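Zultar Liners for Guest Room Wastebaskets

Product overview
Sullano supplies the Zultar liner to hotels, residence halls, serviced apartments and short-stay clinics. It is a thin, translucent plastic bag intended for the small open-top wastebasket found in a bedroom or sitting area. The liner is sold under item number 416 and is shipped from the Haworth warehouse.

The Zultar liner replaces the earlier Kuris liner, which was discontinued in October. Customers with a standing order for Kuris will receive Zultar in its place unless they have asked otherwise in writing. The price per carton has not changed.

Intended use
The liner is suitable for dry room waste: paper, packaging, tissues, tags and similar light items. It should not be used for glass, liquids or food waste from a kitchen. Properties that provide a kettle or a small refrigerator in the room may wish to order the heavier grade, as tea bags and fruit peel are then likely to end up in the same basket.

Fitting
Open the liner fully before it is placed in the basket. Lower it until the base of the bag rests on the base of the basket, then fold the upper part outward over the rim. The fold should be deep enough to hold on every side. Where the bag is wider than the basket, gather the extra material on the side facing the wall or the furniture and tuck it under the fold.

Trapped air is the most common cause of a liner that rises or slips. Press the bag gently against the inside wall before folding it over. A small amount of creasing is normal with a film of this thickness and does not affect its use.

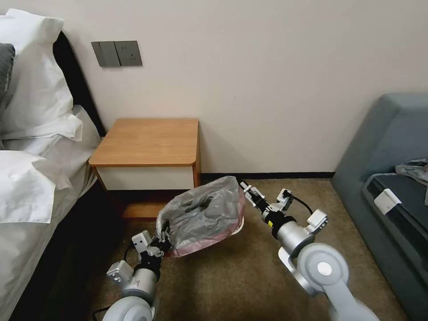 Kadir Polat writes that the fold was the part his team had to relearn: "We used to leave a narrow edge, and by the afternoon the bag had dropped into the basket. With a deeper fold it stays up. I would still like to see a slightly longer bag for our taller baskets – the present one only just reaches."

A longer version is under review. Customers with taller baskets are asked to send the height and the distance around the rim to the sales office, so that a suitable size can be recommended from the current range.

Placement in the room
A wastebasket is best kept where a guest can reach it from both the bed and the seating. The floor beside a nightstand generally serves this purpose well, provided the drawer can still be opened and the way to the light switch remains clear. Baskets should not be placed beneath curtains or against a heater.

In rooms with a sofa, housekeeping staff are advised to check the seat and the space behind the cushions before the basket is emptied. Small cards and tags are often left there and can be collected in the same round. 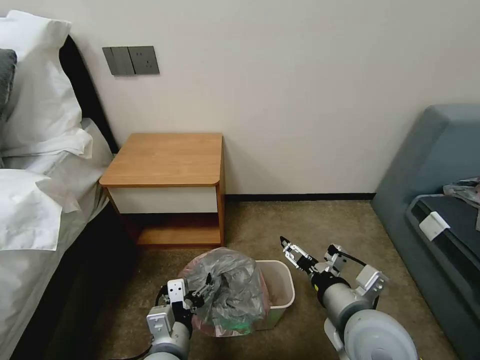

On carpeted floors, the full liner should be tied inside the basket and lifted straight up. Dragging the basket toward the door may leave marks in the pile and can loosen the liner before it is closed. The basket should be wiped on the inside whenever the liner is changed, and left open for a moment if a damp cloth has been used.

Ordering information
Item number: 416
Liners per carton: 200
Minimum order: 2 cartons
Cartons per pallet: 70
Supplied: flat, in rolls

Storage
Cartons should be kept closed, in a dry room and out of direct sunlight. Rolls that have been stored in the cold should be brought to room temperature before use – the film is stiffer when cold and may split along the seam if it is pulled open quickly.

Returns
Unopened cartons may be returned to the Haworth warehouse. The customer's order number must be marked on the outside of each carton. Opened cartons are accepted only where the film or the seam is faulty, and a sample liner from the affected roll should be enclosed.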